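The Cube Is Not the Hard Part
By Florence Morin
Nov 15, 2019

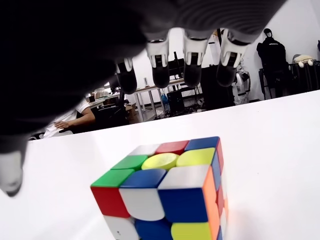

Four fingers, a thumb and a scrambled cube, as seen from the wrist.

Every robot hand must sooner or later be introduced to a Rubik's cube, much as every child must be given a recorder. I have now read the Grindell paper twice, and I should like to complain about it fondly.

The method is sound. The policy, which they call Jellari, learns in simulation across 200 slightly wrong versions of the world: sticky cubes, heavy cubes, cubes with greasy corners. Then it meets a real one and is expected to cope. Out of 170 real trials, it turned the requested face without dropping the cube in 63.

I think that is a very good number. The press release didn't, so it led with the 2730 hours of simulated practice, a figure that tells you mostly about somebody's electricity bill. It also says the hand "solves" the cube. The solving is done by a few lines of old code that any student could borrow. The hand's job is to hold on.

Holding on is what I'd pay to read about. The failures get one paragraph on page nine, where we learn that most drops happened while the thumb was changing its grip. Why the thumb? Was it late, or weak, or badly informed? I would swap all the charts for a page on that thumb.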